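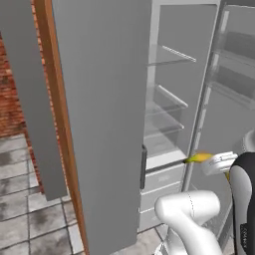
Hauser Robot Learning Group, Kitchen Tasks Team

4. Recording your first demonstrations

Okay, you've got Bekeck installed and the headset paired, so let's get you some examples! I'm using the banana and the fridge all the way through, and I'd stick with that pair until your hands get used to the controls (mine took a whole Thursday).

1. Open the Uden kitchen from the scene menu and pick your task. Type the instruction the way you'd say it to a person, so "put the banana in the fridge" is fine.

2. Press Record before you move anything. I like to hold still for 2 seconds first, which makes trimming a lot easier later on.

3. Bring the arm in slowly and let go only when the fruit is low over the shelf or the drawer floor.

Caution: don't swing the elbow wide to get out of the fridge. Bumping a door bin won't hurt anything in simulation, but the policy will happily learn the bump.
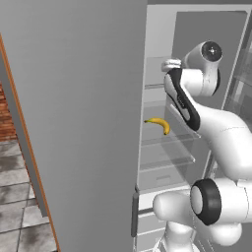 Gion Zwahlen says he'd keep the bumpy ones too, as long as you tag them "recovery" and finish the task cleanly. Fair enough, I've added the tag to the menu, but please keep those takes in their own folder.

4. Reset the scene and move your starting position a little. Come at it from the island sometimes, too.

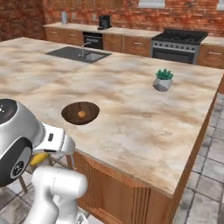
Fig. 4-2. Kitchen island with wooden bowl, sink and succulent.

5. Repeat until you reach 250 good takes for the task. Our own set stands at 735, and Vaten (that's the trainer, see section 5) was already doing okay well before that.

Note: mix up the other groceries between takes. Leave something round on the top shelf in one, clear it off in the next,

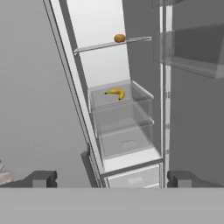

and change which drawer or shelf counts as the goal, so the model has to read the instruction every time. Save each batch under its own name before you quit, then run Check Takes and delete whatever comes up red.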